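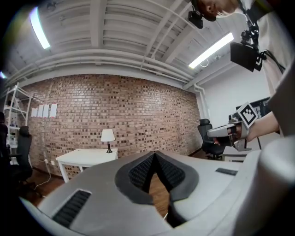 一千八百多段示范,同一盏台灯

先交代立场:我是喜欢手持夹爪的。我给Hekico写过两年的评测,看遥操作看得腰疼,第一次见到有人把夹爪从机械臂上卸下来、直接攥在手里去干活,心里是服气的。机械臂贵,慢,还爱报警;人的胳膊便宜,快,报警的时候最多骂一句。让人拿着夹爪做家务,把相机和夹爪的轨迹录下来,再拿去教机器人,这个思路我到今天也挑不出大毛病。

我想挑的是小毛病,而且是写论文的人和读论文的人一起惯出来的那种。

起因是Stondach组最近放出来的一份技术报告。题目里有“日常环境”四个字,摘要里又出现两次,结论里换了个说法,叫“非结构化场景”。报告很规矩,该给的都给了:1,847段双手示范,任务是拿簸箕、拿扫帚、扫地、归位,训练出来的策略在50次测试里的成功率也列了表。我把附带的录像从头翻到尾,翻到一半开始认得那面砖墙,翻到三分之二,已经能凭台灯的位置判断操作的人站在哪儿了。白灯罩,细灯杆,白桌子,木地板。墙上贴的那几张白纸我也熟了,虽然始终不知道上面写的什么。

这就是“日常环境”。谁的日常?他们的日常。

我当然知道大家会怎么回我。Uriel Herrera在组会以后给我写了封信,态度很好,大意是:一间屋子怎么了,训练数据总得在某间屋子里采,难道采在天上?再说夹爪上的相机看的主要是手边的东西,背景不重要。

前半句我同意。后半句我请各位自己去看一段夹爪相机拍的东西。广角镜头,恨不得把天花板都收进来,日光灯、管道、砖墙、办公椅,一应俱全,剩下的地方才归夹爪和它要夹的东西。你要是告诉一个网络“背景不重要”,它不会跟你争,它会默默地把台灯记下来。网络是很好的学生,老师没打算教的它也学,而且往往先学那个。

报告里有一项消融我很喜欢:把图像裁小,只留夹爪附近,成功率掉了一截。作者的解释是“全局上下文有助于任务阶段判断”。这话翻成白话,就是它得看见屋子才知道自己在干什么。我不反对机器人需要看见屋子,我家里扫地的人也需要。只是既然你自己量出来它依赖屋子,又只有一间屋子,那“泛化”两个字就该先放回抽屉里,等有了第二间再拿出来用。

再说那些黑白方块。夹爪后面顶着一个白盒子,几面都贴着定位码,为的是把手的位置算准。算得准是真准,我没有意见。有意见的是这东西在论文里的待遇:方法一节郑重登场,有公式,有坐标系,有一张画得很漂亮的示意图;到了讨论“便携”和“低成本”的时候,它就不见了,连同那些线缆一起不见了。读者会以为采集的人是两手空空出门、顺便带回一批数据的。我试过一套差不多的装备,穿戴整齐以后去开冰箱,家里人问我是不是要去检修电梯。

便携这个词,应该由穿的人来写,不该由画示意图的人来写。

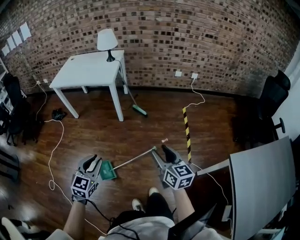
簸箕比较难

说到簸箕。外行看演示,喜欢看叠衣服,喜欢看倒咖啡,没有人喜欢看簸箕。我恰恰觉得簸箕是Stondach这份工作里最值钱的部分,可惜他们自己好像不太在意,正文里只给了半页。

一把长柄簸箕躺在地上,对两只手来说是一道很讨厌的题。铲斗在这头,柄在那头,重量全偏在一边,你抓柄,它就转;你抓斗,柄就在外面画圈,扫到什么算什么。人对付它靠的是手腕上一连串自己都说不清的小动作,外加脚。对,脚。各位下次在家扫地留意一下,簸箕要滑走的时候,是谁去挡的。

手持夹爪录不到脚。它录得到两只手的轨迹,录得到开合,录得到手上相机看见的画面,录不到你重心往左挪了一下,也录不到你用膝盖顶了桌腿一下然后装作没事。于是采出来的示范里多少会有那么一些,手上的动作看着不够,事情却办成了。策略学的是那个不够的动作,然后在机械臂上诚实地失败。报告把这类失败归为“接触动力学差异”。我觉得这个名字起得太客气。

我不是要求他们去录脚。我只希望在数据说明里加一行:操作者是否用了夹爪以外的身体部位。填是或者否,花不了一秒钟。Fokerby那边做桌面装配的人早就有类似的习惯,每段示范结束以后操作者自己打个勾,勾得也未必老实,但有这个勾,后来的人清洗数据的时候就有个抓手。没有这个勾,后来的人只有一腔怨气。

还有失败的示范去哪儿了。1,847这个数字,我猜读者看见的第一反应和我一样,觉得真多。第二反应应该是:从多少里面挑出来的?报告没有说。我写信问了,回信说“剔除了质量不合格的片段”,什么叫不合格,由采集的人当场判断。也就是说,簸箕掉了,捡起来重来,掉的那一段扔了。

这我就心疼了。簸箕掉下去以后人是怎么捡的,换了哪只手,先抓哪一头,这些恰好是机器人最需要学的东西,因为机器人掉簸箕的次数会远远多于人。你拿一批从来不出错的示范去教它,等于只给学徒看开张剪彩,不给他看后厨。等它在测试里真的把簸箕掉了,夹爪停在半空,一动不动,你又在论文里写“策略缺乏恢复能力”。它上哪儿去恢复呢,恢复的那些段都在你的回收站里。

Toivonen做过一件很不讨好的事,我一直记着。他们把采集中的废片全部留下来,单独打了个包,连操作者自言自语的音轨都没删,放在下载页最下面,文件名就叫“其余”。下载量惨淡。可是我认识的几个真正在做恢复行为的学生,用的都是那个包。主数据集反倒被他们拿来测网速。

这件事没有拿过奖,我看以后也不会拿。评审表上有“规模”一栏,有“多样性”一栏,没有“诚实”一栏,要是真加了这一栏,大家也会找到刷分的办法。

两只手的同步

顺便抱怨一个技术细节,不关心的读者可以跳过去。

双手采集,两只夹爪各有各的相机,头上有时候再加一路。几路画面要对齐。对齐这件事,凡是写“我们对各路数据进行了时间同步”一句话带过的,我现在一律默认没有做好。簸箕这种长家伙,两只手隔着一根杆子互相牵着,左手晚了一点点,在数据里就成了右手先拽、左手后松,力的方向整个反过来。策略学到的是两个人在拔河。

Stondach这次倒是写了,写得还算细,单独用了一个附录,误差分布图也给了。我在这里表扬一下,免得Uriel觉得我专门跟他过不去。不过那张图只统计了每段的开头。做过的人都知道,时钟是越走越歪的,开头准,不说明扫完地还准。挑开头来量,和体检前一天不喝酒是一个道理。

我的建议很土:每段结束的时候,两只夹爪碰一下,咔嗒一声,谁都看得见,谁都听得见。电影行业用了一辈子的办法,不要经费,也不需要附录。 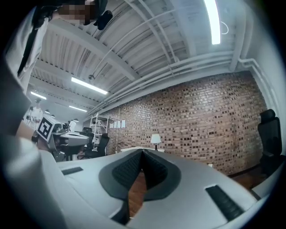 手持夹爪相机视角:指垫朝上,远处是砖墙、白桌和台灯。

那么到底该怎么报数

批评完了总要给点建设性意见,编辑是这么要求的,虽然据我观察,建设性意见的阅读量通常只有牢骚的一半。

我主张以后凡是手持采集的工作,摘要里不报段数,报房间数。段数放正文,想写多大写多大。一间就写一间,不丢人。很多好工作就是在一间屋子里做出来的,前提是它承认自己在一间屋子里。你写“单一室内场景,1,847段”,我会觉得这个组踏实,把一件事做透了;你写“日常环境”,我就要去数台灯。

采集的人数也该报。几双手,左撇子有没有,个子高矮差多少。高个子拿夹爪,相机从上往下看;矮个子拿,视角就平一些。这些差别在数据里比换一块桌布大得多。我见过有的组花钱买了20块不同花色的桌布来增加多样性,拿夹爪的从头到尾是同一个博士生。桌布后来在食堂聚餐用掉了,博士生还在采。

测试最好换个地方做。我知道搬机械臂很烦,要申请,要推车,要有人在电梯口按着门。那就别搬机械臂,搬家具总可以吧。把台灯挪到另一头,把桌子转个方向,椅子推出去,墙上的纸揭下来。要是成功率纹丝不动,恭喜,你的方法比你写的还要好,应该大书特书。要是掉了,也恭喜,你有了下一篇论文。

Uriel看过这篇的初稿,在旁边批了一句:“你说得都对,但是八月截稿。”

我承认这是整个领域里最有力的反驳,我拿它没有办法。截稿以前没有人有空挪台灯,截稿以后没有人想再看见那盏台灯。数据就这样放出去了,别人下载,别人微调,别人又在自己的报告里写“我们使用了大规模日常环境数据进行预训练”。再过几手,世界上就会有一批模型,对厨房、卧室、走廊的理解都带着一点红砖墙的味道。将来谁家的机器人扫地时停下来,对着一面白墙发愣,我大概知道它在找什么。

话说回来,我还是会用他们的数据。我上个礼拜已经下载了,簸箕那部分,做恢复行为的基线用。没有掉落的片段,只好自己动手补。于是现在每天下午三点,我戴着那套检修电梯的行头,站在自己办公室里,往地上扔簸箕,再捡起来,再扔。隔壁来敲过一次门,问需不需要帮忙。

我说需要,你身高多少?

他走了。所以我的采集人数目前还是一,房间数也是一,我会写在摘要里的。

联系编辑部 | 投稿须知 | © 作者保留所有权利,转载请先来信 | 返回顶部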